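Gripper fingers won't close evenly, left side lags
Board: Grippers and end tools
30 replies, 2174 views

shayne_tm
Hi all, first time posting in this section so go easy on me. I look after a hand-held two-finger gripper, the kind you carry around a desk and squeeze. Black fingers, blue pads, linkage with screws at the joints. It's been fine for months and then in June the left finger started arriving late. You squeeze, the right one comes in like normal, the left one sort of thinks about it and then catches up.

What I've done so far: wiped down the pads, checked that nothing was stuck in the linkage, put a tiny drop of Petik light oil on each lower pivot. It got better for an afternoon and then went right back. I'm tempted to tighten every screw I can reach but my gut says that's how people make things worse. 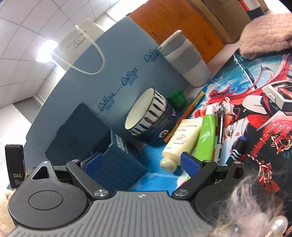
emiliano_palma
Your gut is right, leave the screws alone for now! I'd bet on the oil, or more exactly on what the oil picked up. Those pivots collect fuzz and desk dust like you wouldn't believe, and once you add oil you've basically made paste. Pull the caps, clean the pins with a dry cloth, and run it dry for a day before you change anything else.

kanyarat_s
Going to disagree with Emiliano a little. Dirty pivots make both sides feel gritty in my experience, they don't pick one. One lazy finger on mine was a pivot screw somebody had cranked down too hard. Backed it off a hair and it was good again. Shayne, has anyone been in there with a driver before you?

shayne_tm
Ha, well, yes. Me. I swapped the pads a while back and snugged up the upper joints while I was in there, because they were right there and I had the driver in my hand. So Kanyarat may have caught me.

emiliano_palma
OK that changes things a bit, but I still say clean first. If you loosen a screw on a dirty joint you won't know which one fixed it.

nimal_m
Can I ask the boring question — does it lag with no load? Open it all the way, nothing between the pads, and close it very slowly. If both fingers meet in the middle when you go slow and only drift apart when you go fast, it's drag. If they're off even when slow, something is sitting crooked and no amount of cleaning is going to help.

shayne_tm
Not boring at all, that's the test I should have started with. Did it 12 times at the desk this morning, slow and then fast, opening it up as wide as it goes each time. Slow is perfect! They meet dead center. Fast, the left one lags every single time.

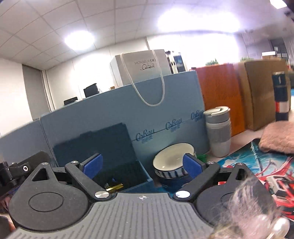
So by Nimal's rule it's drag and nothing is bent, and I'm very relieved about that. Next I took the left side apart as far as I dared. The lower pin had a gray ring of gunk on it (fine, Emiliano, you get a point) and the upper screw on that side was a lot tighter than its twin on the right (and a point for Kanyarat). I cleaned the pin, put it back dry, tried it, and it was maybe half better. Then I eased the upper screw until the arm would drop under its own weight, and now I can't feel any difference between the two sides.

kanyarat_s
Half better from cleaning and the rest from the screw, so I'm claiming the bigger half. Put a dab of thread locker on it now or it'll walk out on you. I use Khokhar 204, the weak stuff.

emiliano_palma
Please don't put thread locker that close to a pivot. It wicks. I had to soak a joint overnight because of exactly that, and I was using the weak stuff too.

kanyarat_s
It wicks if you flood it. Toothpick, one dot, threads only, leave it open while it sets. Never had one seize.

olan_e
I'm with Emiliano on this one, sorry. I put a paint pen line across the screw head and the arm and look at it before every session. If the line's broken, I reset it. Takes two seconds and there's nothing to soak off later.

shayne_tm
Going with the paint line for now, mostly because I own a paint pen and I don't own the Khokhar. If it creeps I'll try the toothpick dot and Kanyarat can say I told you so. Also wiping the pivots when I finish up for the day from here on, and the Petik is going back in the drawer.

nimal_m
Do the slow close test again once you've put a few days of real use on it. Mine felt great right after I cleaned it too.

shayne_tm
Will do, I'll post back in this thread either way.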